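Cilindro Fallix, acabamento escuro e mate

Gosto muito desta peça! É um cilindro alto, de boca aberta, sem brilhos exagerados, e fica mesmo bem junto de equipamento preto (sou suspeita, eu sei, que cá na loja Lumon tenho o meu).

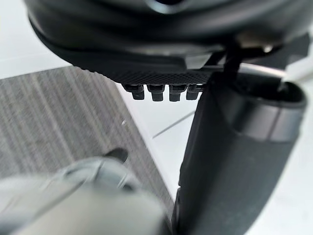 Quanto tempo demora a entrega?
Até 15 dias, porque peço tudo à Ukis por encomenda.

Para quem compra em quantidade, faço preço especial a partir de 100 unidades, e outro ainda melhor a partir de 500. Escrevam-me antes de setembro, que depois é uma correria!
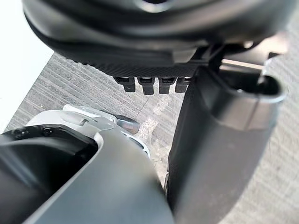
Encomendas e trocas

Respondo de manhã, por e-mail. As trocas aceitam-se com a embalagem original e a fatura.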